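Skundora Handheld Kit
Operator Guide

Section 4: Recording Garment Folding

Read Section 3 (Pairing and Calibration) before you start. This section covers recording folding examples on a bed with two handheld grippers, left and right. For table work, see Section 5.

Before you record

1. Charge both grippers. The status light on each handle must be solid green.

2. Clear loose items from the part of the bed you will work on. Pillows and bedding at the head of the bed can stay where they are.

3. Open the Tadness app and choose New Session, then Garment, then the type of garment. Use "Sweater, long sleeve" for anything knitted with full sleeves, whether or not it has buttons.

4. Enter the home code printed on your task sheet. Do not reuse a code from another home.

5. Turn on the room lights. Leave curtains the way they are for the whole session.

NOTE: Choose a garment that stands out from the bed cover. Pale on pale is accepted but is marked for manual review.

Recording an episode

6. Spread the garment flat, front side up. Small wrinkles are fine.

7. Hold both grippers over the bed with the fingers open and wait for the double beep.

8. Take hold of one sleeve near the cuff. Close the fingers fully before you lift.

9. Lift the sleeve just enough to clear the bed and carry it across the chest. Keep the other gripper near the garment so that it is ready to steady the fabric.
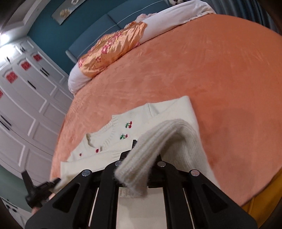 Figure 4-1. Sleeve raised over the bed, second gripper at the edge of the sweater.

10. Lower the sleeve, open the fingers, and draw the gripper straight back.

11. Repeat with the other sleeve, then bring the hem up to the collar.

12. Move both grippers clear of the garment and hold still for 2 seconds. Press Stop.

CAUTION: Do not pull on a sleeve that has caught. Beads, buttons and loose stitches can snag on the finger pads. Open the fingers, free the yarn by hand, and discard the episode.

CAUTION: Keep your free fingers away from the linkage arms while the gripper is closing.

Corrections during an episode

A sleeve that lands crooked can be picked up again and moved. Pinch a single fold of fabric between the finger pads and shift it in one motion. Keep these corrections in the recording. The Huvora training set uses them to learn recovery, and an episode with one or two corrections counts the same as a clean one.
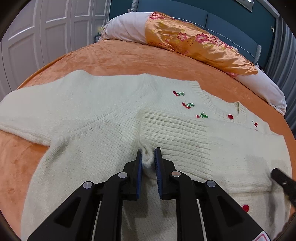 What should I do if the gripper picks up the bed cover along with the garment?
Open the fingers, let the cover drop, and grip again a little higher on the fabric. Keep recording unless the garment has slid off the work area. In that case, press Discard and start again from step 6.

Session limits

Record 12 episodes per garment, then change to a different one. Turn or shift the garment between episodes so that the starting position is never the same twice. An episode longer than 122 seconds is closed by the app and saved as incomplete.

Uploading

Place both grippers in the dock and select Upload. Leave the app open until every episode shows a check mark. If an upload stops partway, select Resume. Do not delete local files until the session is listed as Received.

For error codes shown during upload, see Appendix B.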